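Home | About | Tidy Corner | FAQ | Contact

Pencil cases, craft boxes and small bits: your questions answered

Since I put up my October post on sorting out the family craft drawer, I've had a lot of emails, and many of them ask the same things. So I've gathered them up and answered them as best I can. I'm no expert, I'm just somebody with too many pencils and a husband who likes to be able to see the table (hello, love).

What sort of case should I get for a child's scissors and pencils?

A hard one with a hinged lid, every time! I do love a fabric roll and I've made a few, but they go grubby and the points poke through. A plastic case you can wipe out with a damp cloth will see a child right through primary school if it isn't sat on. Go for see-through or nearly see-through plastic if you can, so you can tell whether the scissors are in there without tipping the whole lot over the carpet.

My daughter only wants pink. Does the colour matter?

Not a bit, let her have pink. A loud colour is a great help, I find. My own case for years was a dark grey one from Vimham and I lost it on my own desk about twice a week. Bright pink you can spot from the landing.

How do I measure up before I buy?

Take the longest thing that has to go in and lay it flat. That's usually a new pencil or the scissors. Measure that, then add a little extra for fingers to get in and lift it out. People forget the fingers! I once bought a beautiful tin from Ranetti that fitted my pencils so exactly I had to turn it upside down to get them out again.

What goes in first?

Scissors. They're the awkward shape, so they go flat on the bottom with the blades closed, and all the pointing ends facing the same way. Then I bundle the thin things together (pencils, little tools, anything stick-shaped) and lay the bundle alongside. Rubbers and sharpeners go wherever there's a gap left. If the lid won't shut, take something out. Please don't lean on it, I've broken 3 hinges that way and I ought to know better by now.

Do you put elastic bands round the pencils?

I used to. They perish and leave a sticky line on the paint, so now I use a bit of ribbon or a hair bobble. Cillian Noonan wrote in to say he cuts the cuff off an old sock and uses that – I've tried it and it's very good, though it does look like a cuff off an old sock.

Should I pack with the case open on the table, or on my lap?

On the table, with the lid propped right back out of the way and everything that's going in laid out beside it. Lap packing is how things end up down the side of the sofa. I clear a decent patch first, and I like a plain wooden top for this, as small dark things show up nicely on pale wood. Put the case in the middle and work in from both sides.

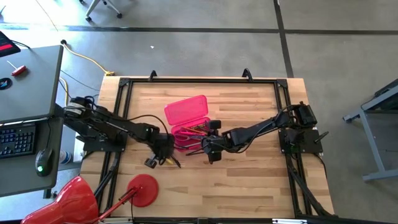 I also leave out whatever I'm not sure of until the end. There's always one odd tool that doesn't seem to belong with the pencils and doesn't seem to belong anywhere else either, and if you put it in early it just lives there for ever. Leave it by the case, finish the rest, and then decide. Mine generally goes in the kitchen drawer, and I make no claims for the kitchen drawer.

How many pencils is too many?

For one case? More than 8 and you'll be rummaging. I know, I know, the sets come in far bigger numbers than that. Keep the full set in its own box and let the case hold the ones that get used. In our house that's orange, yellow, two blues and a green that somebody has chewed.

What about a big collection?

Lieven Desmet, a reader who draws birds, emailed to say he has around 600 coloured pencils and wanted to know if he should buy one enormous case. I said no! Get several shallow trays and sort by colour family, then have a small case for taking out and about. He wrote back to say he'd done it and found he had eleven of the same brown.

Where did you get your trays?

The shallow ones are Grestavia, and I've had them so long I couldn't tell you if they still make them. The label underneath says 628, if that's any use to anyone looking second-hand. They stack, they wipe clean, and the corners are rounded so you can get the fluff out.

How do I clean pencil dust out of a plastic case?

Empty it, tap it over the bin, then warm water with a drop of washing-up liquid and an old toothbrush along the hinge. Leave it open to dry, overnight if you can bear it. Put scissors back in a damp case and they'll rust at the screw. For stubborn crayon, a little cooking oil on kitchen paper shifts most of it, then wash again.

Can small children pack their own?

Yes, and they love it, but hand them the scissors closed and let those be the first thing in. After that they can do as they like. It won't be how I'd do it – I have to go and put the kettle on so I don't interfere.

If I've missed your question, pop it in the comments and I'll add it when I next have a go at this page.

14 comments | 37 shares

Previous | Next | Back to top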